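The Arm Took the Lifting. What About the Rest of the Job?

At the Lurneck plant, loading parts used to be a whole shift's work. Now the gripper does it.

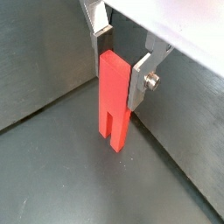
Kayode Nnaji thinks I worry too much about this. He told me that his wrists stopped hurting in February and that anyone who misses picking up plastic blocks all night is welcome to come do it at home.

I take the point. I did that job for six years and I don't miss it either. A shift meant 600 parts on a slow night, and every one of them had to be picked up and set down the same way. If a machine with two metal fingers can hold a block straight, let it.

My trouble is with what came next. Before the cell went in, four of us worked that end of the floor. We talked. New hires learned the parts by handling them, and after a few weeks they could feel a bad edge through a glove. Now one person watches a screen and clears the stops. Omolara Okeke had 40 stops on one shift and spent the rest of it waiting for the next one. She says she goes home more tired than before.

Management calls her an operator, but she can't change the program. When a part sits wrong, she resets the cell and writes it down, and somebody at Flendemstead reads the log in the morning. She knows why it stops. She should be allowed to fix it, and she should be trained and paid for that.

The company found the money for the arm. Two weeks of classes for the people standing next to it would cost a lot less, and I would like to see that in the next budget.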